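Can a machine make the bed yet? Nawal Gaber on household chores

Jun 30, 2023

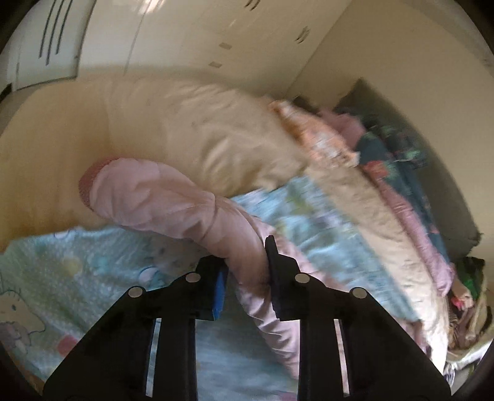
Nawal Gaber has spent three years at Cotano working on a single question: which jobs in an ordinary home could be handed over to a machine. Her answer, for most of them, is still no.

"People ask me about dishwashers and vacuum cleaners, and those are fine," she says. "A floor is flat. Bedding is the hard one. A blanket never has the same shape twice, so the machine can't learn one shape and look for it."

Her team keeps a list of 40 chores. Machines can finish 12 of them without help, she says, and most of those involve hard objects such as cups, boxes and tins. Clothes and bed linen make up much of the rest.

I asked what goes wrong with cloth. "Picking it up is all right. Two fingers will hold a blanket. Then you have to know where the corners have gone, and what else you've picked up with it. If there's a sheet underneath, you can easily take that too."

Pillows give less trouble, as they more or less keep their form. Patterned covers are worse than plain ones, in her experience, when several are lying on top of each other.

In December the group ran a test of folding towels. The machine managed 87 out of a hundred, but took 19 minutes over the first batch. "My mother would have been done and had her tea," says Gaber.

Her colleague Olumide Chukwu is more hopeful about shops, where shelves stay put and stock comes in known sizes. Gaber agrees up to a point. "Tins, yes. Ask him about jumpers."

She still makes her own bed, most mornings.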